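Touching Up Scratches in a Finished Wood Tabletop

Applies to: oil-based polyurethane, lacquer and shellac finishes
Does not apply to: waxed or raw wood, laminate, painted tops

Identify the finish first. Put one drop of denatured alcohol on a hidden spot, such as the underside of the overhang, and wait 30 seconds. Shellac turns sticky. Lacquer and polyurethane do not react in that time. Repeat with lacquer thinner on a fresh spot to tell those two apart: lacquer softens, polyurethane stays hard.

Classify the scratch next. Drag a fingernail across it. If the nail does not catch, the damage is in the topcoat and color is seldom needed. If the nail catches and the line looks pale, the scratch has reached the stain or the bare wood and needs color before any clear coat goes on.

Clean the area with mineral spirits on a lint-free cloth. Let it dry fully. Silicone from spray polish will cause the clear coat to pull away in small craters, so wipe twice if the table has been polished often.

Choose the color. Work from the lightest tone near the scratch, not the darkest. Figured wood shifts from tan to dark brown within a short distance, and one color run along the full length of a scratch will show as a stripe.

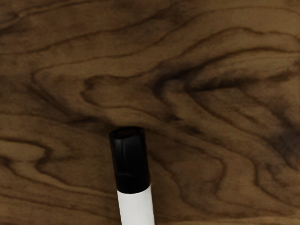
Can a permanent office marker be used in place of a touch-up marker?
Office ink tends to fade toward purple or green and can bleed when a solvent-based clear coat is brushed over it, so use a marker sold for wood finishes.

Apply the color in short strokes that follow the grain. Wipe each stroke with a fingertip or dry cloth within 8 seconds, then check it under the light the table normally sits in. Add a second tone only where the scratch crosses a dark band. Store markers capped and flat.

Seal the repair. For a small line, use a fine artist's brush and the same type of finish as the original. Apply two thin coats and follow the drying time on the can between them. Level the last coat with 4,000 grit paper and a drop of soapy water, using light pressure and a small flat block. Wipe dry and rub out with paste wax if the sheen is duller than the rest of the top.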